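The second phase of the Tarside tile survey is now complete, and I would like to record its principal findings before the drawings return to storage in September. Readers of this blog will recall that the first phase dealt only with the exterior of the former Hesik textile institute. The present phase concerned the stairwell, where a ceramic relief by Zlata Stelmakh extends over 4 landings.

Stelmakh is not widely known outside the region. She trained as a draftsman, worked for several years in theater design and came to architectural ceramics late in her career. The relief consists of 132 glazed panels in ocher, gray and a deep blue that has kept its strength remarkably well. Its subject is usually given as "The Loom," although no loom appears in it. The composition is built from long parallel bands which cross, separate and meet again at each turn of the stair.
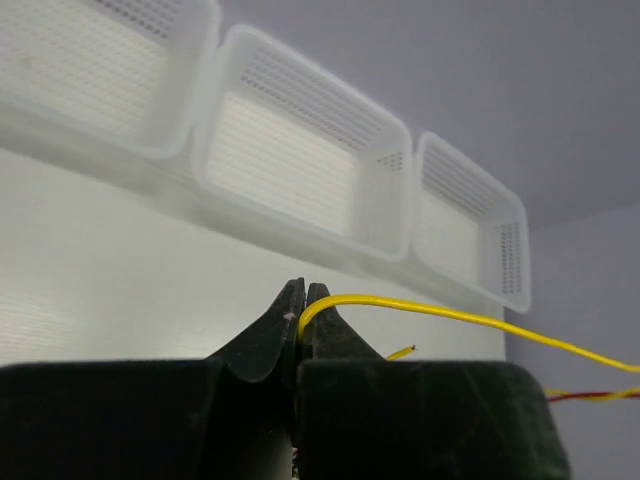 The attribution has been disputed in the past. An older guide to the building assigned the work to the architect Ostapchuk, who designed the stair itself and signed the general plans. Our examination of the working drawings supports Stelmakh without serious reservation. Her initials are present on the full-scale cartoons, and the color notes in the margins are written in the same hand as her letters from the period. Ostapchuk's contribution appears to have been limited to the proportions of the upper landing - an important matter, but a separate one.

I am grateful to Yevdokiia Zinchenko, who read the correspondence with great patience and corrected two of my dates. It was she who noticed that the lowest band was altered after the first firing. The original design called for a continuous line to the floor. The finished version stops short, leaving a plain margin that I had always taken for a later repair.

A short account of the survey will be published by Jinora in an edition of 200 copies, with the cartoons reproduced in color. The condition of the third landing remains a concern. Several panels have lifted at the corners, and the grout on the window side is failing. A separate note on their treatment will follow once the conservator's report has been received.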